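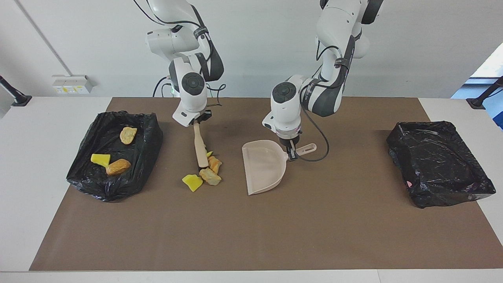 Bench Automation Forum > Planning and Purchasing > Second two-arm sweeping cell, budget check

tkorva
Posted Sunday

I have to submit an equipment request for a second cell by the end of October and would like someone to check the line items before it goes to Aatos Harju for signature. The task is brush and dustpan, two arms on one table, mixed debris swept into the pan and dumped in a lined bin. Target is 100 cycles per shift on each cell.

Arms and controller are already quoted through Wevitz and I don't expect that number to move. What I need to settle is everything under and around them. Draft list:

1. Table, white top, same footprint as the current one. Fixed posts at the corners for the overhead mounting.

2. Mat. Brown, covers most of the top. The present one leaves a white border on the sides and front and I would keep that, as the border makes it easy to see when the mat has shifted. I want two mats per cell so one can be cleaned. 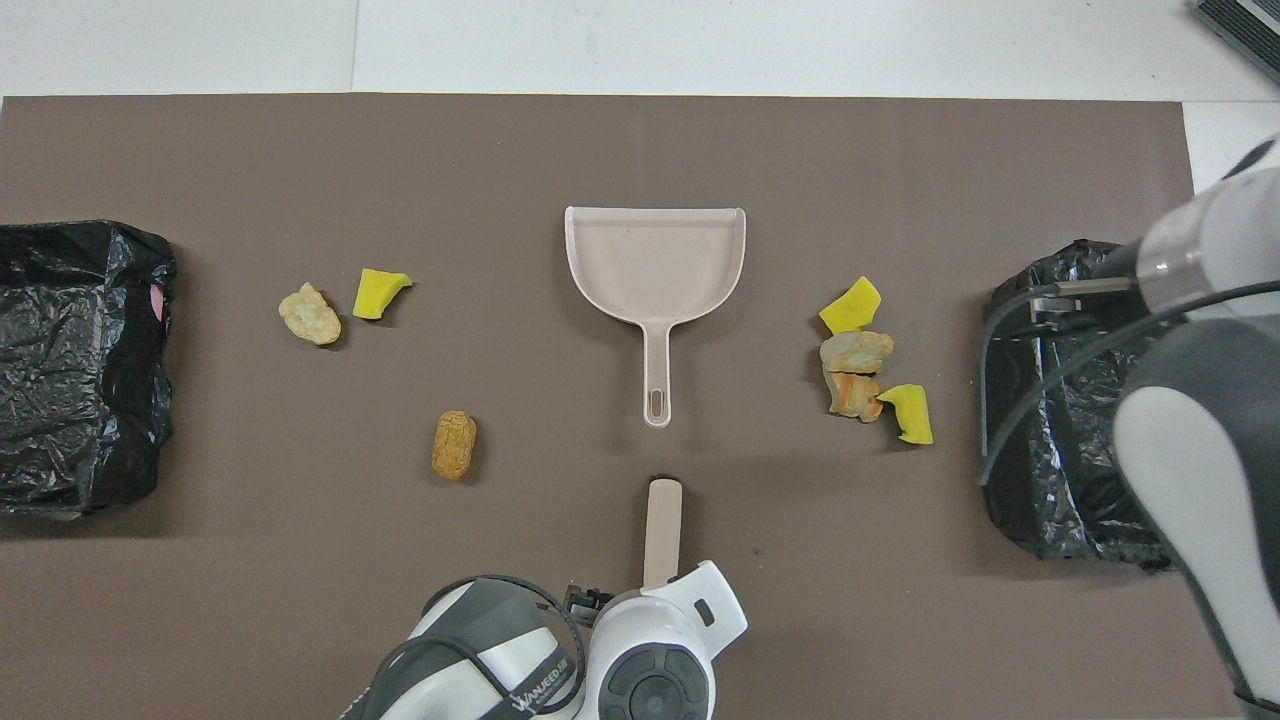
3. Bins and liners. One at each end of the mat, black trash bag over a rectangular container. Liners are bought by the case.

4. Hand tools. Plastic dustpan, brush with a plain beige handle, both off the shelf. Budgeted at $68 for the year, which covers replacements.

5. Debris set. Yellow sponge pieces plus rock-like lumps in beige and orange tones. Five full sets, bagged and labeled.

6. Spare gripper fingers. Quantity open.

Labor estimate for setup and calibration is 114 hours. Comments on any of this are welcome, item 6 in particular.

m_dressel
Re: Second two-arm sweeping cell, budget check

Item 3 is underspecified. A bag pulled over a box has no fixed rim height. The plastic bunches and sags, and you can see it sagging along the lower edge of the right-hand bag in your second photo. If the dump motion is taught against one rim height you will be re-teaching every time a liner is changed. Put a rigid bin with a clamp ring on the request. Lallari lists one that takes a standard liner.

tkorva

Noted. We don't teach a fixed dump pose, the arm positions are learned from demonstrations, so some variation in the bag is wanted. I can price the ring as an option.

m_dressel

Variation you didn't measure is not the same as variation you wanted. Price the ring.

pallet_jane

I disagree with m_dressel on the ring. We ran clamp rings on a sorting bench and the liner changes took longer than the work they saved. Loose bags are fine for light debris. I would spend the money on cable management, which is missing from the list completely. Same photo: the cable on the arm at right loops down over the front of the bag. The arm's fingers are just above that bag as well. Sooner or later the cable catches the plastic and moves the container. Sleeve and two strain relief brackets per arm, minimum.

tkorva

Agreed, adding it as item 7. Does anyone have a sleeve that doesn't stiffen the wrist? The Weltska one we tried was good on the upper links and too stiff past the elbow.

pallet_jane

Sleeve the upper links only. Past the elbow use hook-and-loop ties and leave a service loop, but a short one.

odd_fixture

On item 4. Your brush handle is flared and the dustpan grip has a slot in it. Neither was made for parallel fingers. Before you order a year of tools, buy a few of each and measure the handle thickness across them. We ordered from Ambrosio twice under the same part number and the second batch was thicker at the grip. If the tools drift, your demonstrations from cell one won't transfer cleanly to cell two. I'd buy both cells' tools from one lot and write the lot number in the log.

tkorva

That makes the $68 line too low if I buy the year up front from one lot. I'll requote.

Any numbers for fingers? So far I have no wear data that I trust.

odd_fixture

One spare set per arm on the shelf, then reorder when you open it. Lead time matters more than wear here, so ask Wevitz for it in writing.

m_dressel

Your 114 hours has no entry for matching the camera position between cells. We lost most of a week to that. Make it a separate line so it can't be absorbed by calibration.

tkorva

Splitting it out. Revised list goes up when the tool requote is back. The ring stays in as an option, priced per bin.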